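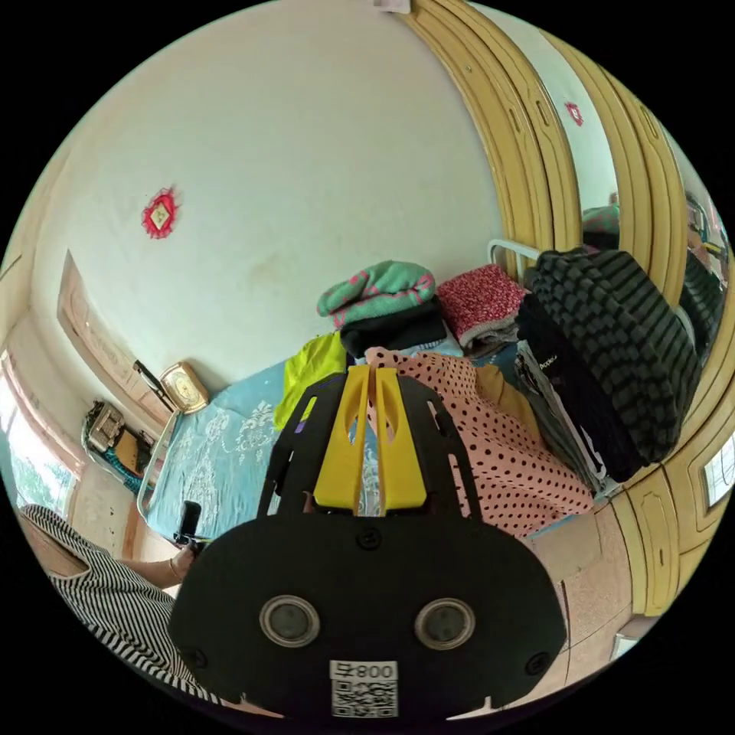
Print | E-mail

Sunday, October 20, 2024

Spent a happy, slow morning with Liesl on the Jendale walking tour sheets — 80 printed, and the ferry time wrong on every one, bless us. 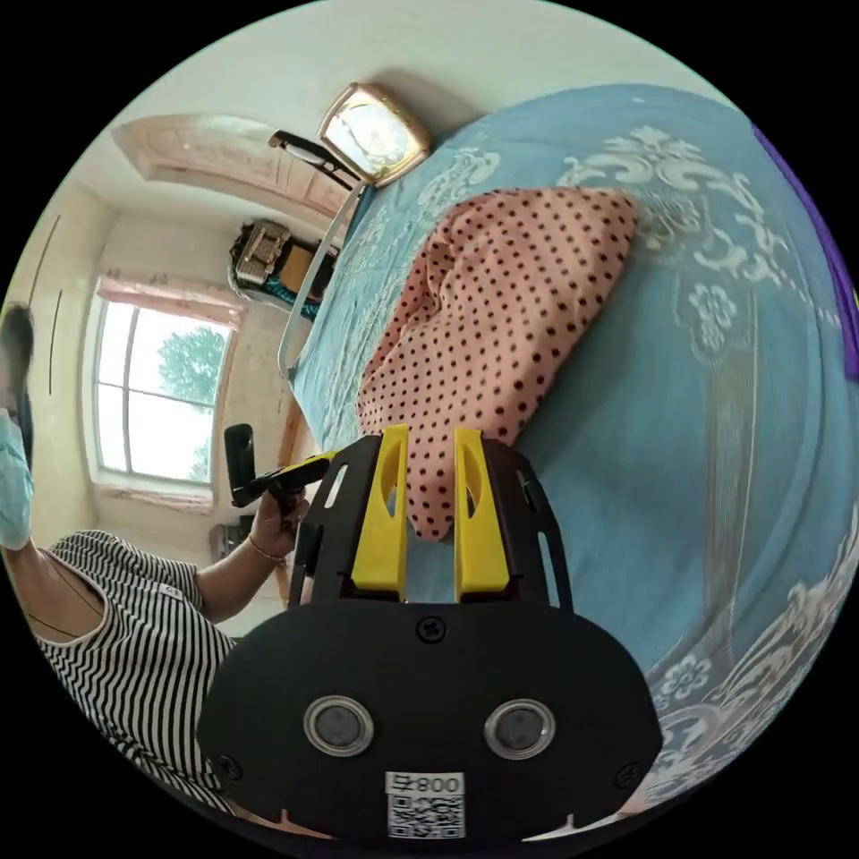 Sze-wing has redrawn the Safavi loop so it passes the bakery and the old mill, and it comes out at 13 stops. I'd still drop the second overlook, but she's fond of it.

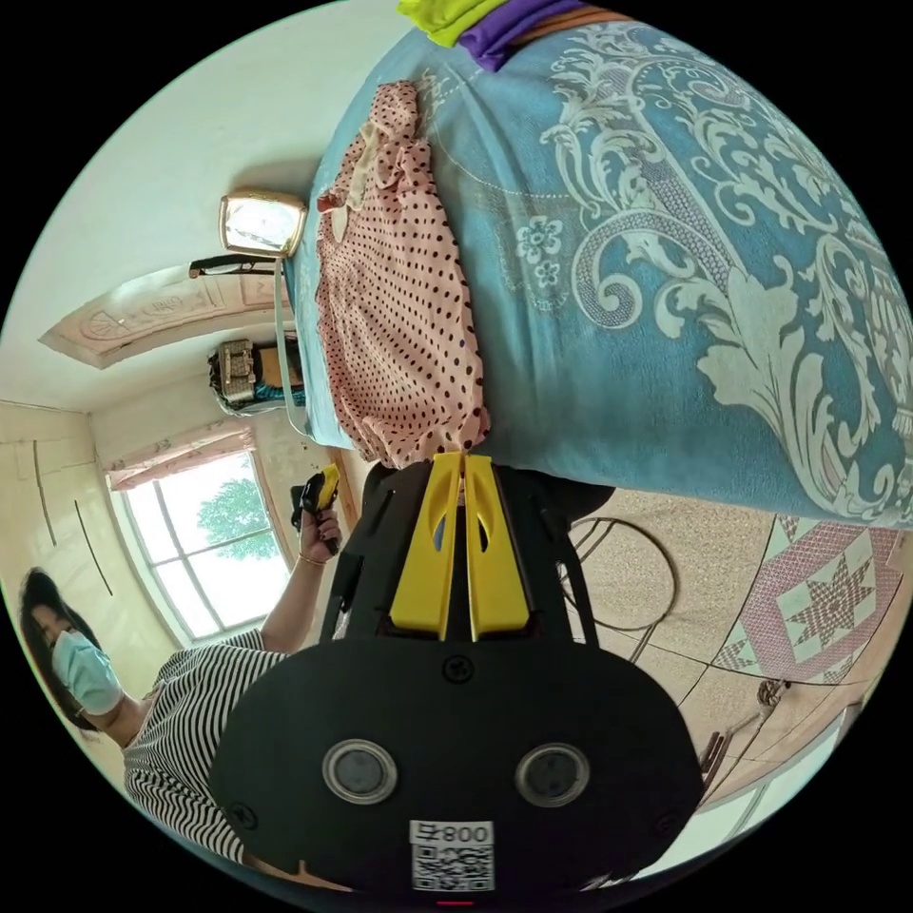 Bedroom, with the bed at upper right

Fixed the Clullik bus link too.
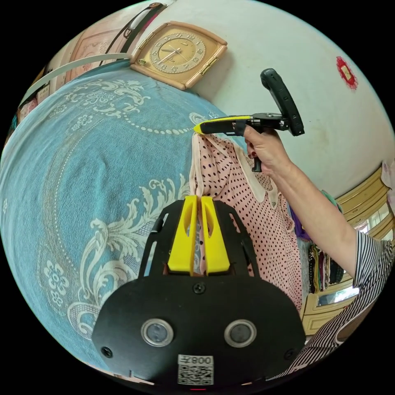
Do we run the loop in December?
Only on weekends, and only if the mill road is open. Liesl will ask.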